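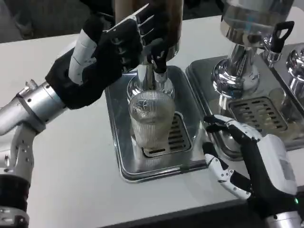
알티톨름 조식당 음료대 사진첩

2022년 1월에 음료대를 새로 꾸민 뒤로 조식당에서 가장 말이 많은 자리가 되었습니다. 달걀도 빵도 그대로인데 다들 주스 나오는 곳만 쳐다봅니다. 예전에는 유리 주전자를 내놓았고, 주전자는 늘 마지막 한 모금만 남긴 채 식탁 사이를 떠돌았습니다. 마지막 한 모금을 비우면 채울 책임이 생긴다고 믿는 분이 많았던 모양입니다. 이제 그 문제는 기계 안으로 들어갔습니다. 마지막 한 모금도 같이 들어갔습니다.

맨 위 사진
검은 손잡이를 당기고 있는데 골이 진 유리잔은 아직 거의 비어 있습니다. 아침 식사에서 인내심이 가장 많이 필요한 순간입니다.
갈색이 도는 통 아래로 크롬 기둥이 반짝입니다. 반짝이는 동안만 좋은 물건이고, 그 동안은 짧습니다.

음료대 이름들
주방에서는 디스펜서마다 이름을 붙여 부릅니다. 부르나노는 사과주스, 호자는 오렌지, 프라마노는 그날 주방장이 넣고 싶은 것입니다. 프라마노에는 4월 한 달 내내 루바브 음료가 들어갔습니다. 찬성하는 분도 계셨습니다. 그 뒤로는 이름표를 붙여 달라는 요청이 들어왔고, 이름표는 붙였지만 글씨를 주방장이 썼기 때문에 사정은 크게 달라지지 않았습니다.

잔에 대하여
골이 있는 잔으로 바꾸자고 한 사람은 틴쿠차 문테아누입니다. 매끈한 잔은 손자국이 너무 정직하게 남는다는 이유였습니다. 70개를 들였고 몇 개가 남았는지는 묻지 않기로 했습니다. 객실 욕실에서 칫솔을 꽂은 채 발견되는 일이 잦습니다. 칫솔꽂이로도 괜찮은 잔이라는 점은 저희도 인정합니다.

받침에 대하여
스테인리스 물받이는 상판에 살짝 들어앉아 있고 테두리가 올라와 있습니다. 흘려도 된다는 뜻으로 받아들이는 분이 많습니다. 틀린 해석은 아닙니다.
가운데 홈이 난 배수망은 저녁마다 들어내서 솔로 닦습니다. 오렌지 과육이 홈에 끼면 이쑤시개가 나옵니다. 이 일을 좋아한다는 직원이 있었는데 3주 만에 취향이 바뀌었습니다.

크롬에 대하여
마른 천으로 닦으면 줄이 남고 젖은 천으로 닦으면 물방울이 남습니다. 저희는 두 장을 번갈아 씁니다. 그러면 줄과 물방울이 사이좋게 남습니다. 식초를 탄 물이 낫다는 의견이 있어 해 보았더니 아침 내내 조식당에서 피클 냄새가 났고, 그날따라 피클을 찾는 손님이 계셨습니다. 결국 주방에서 한 접시 내왔습니다.

쓰시는 분들께
손잡이는 잔을 먼저 놓고 당겨 주세요. 순서를 바꿔 보신 분들의 소매는 세탁실에서 기억하고 있습니다.
잔은 꼭대기까지 채우지 않으셔도 됩니다. 식사가 끝날 때까지 음료대는 그 자리에 있습니다. 바쁜 시간에는 줄이 좀 생기는데, 뒤에 계신 분이 헛기침을 하시면 대개 감기는 아닙니다.
통이 비면 직원을 불러 주세요. 손잡이를 더 세게 당기는 방법은 이미 여러 분이 시험하셨습니다.
뜨거운 음료는 창가 쪽에 따로 있습니다. 찻주전자는 아직 예전 그대로이고, 뚜껑도 여전히 본체와 다른 곳에서 발견됩니다.

음료대는 아침 7시에 엽니다. 두 번째 잔까지는 눈치를 드리지 않습니다. 루바브를 다시 보고 싶은 분은 접수대에 말씀해 주시면 전달은 하겠습니다.

글: 알티톨름 조식당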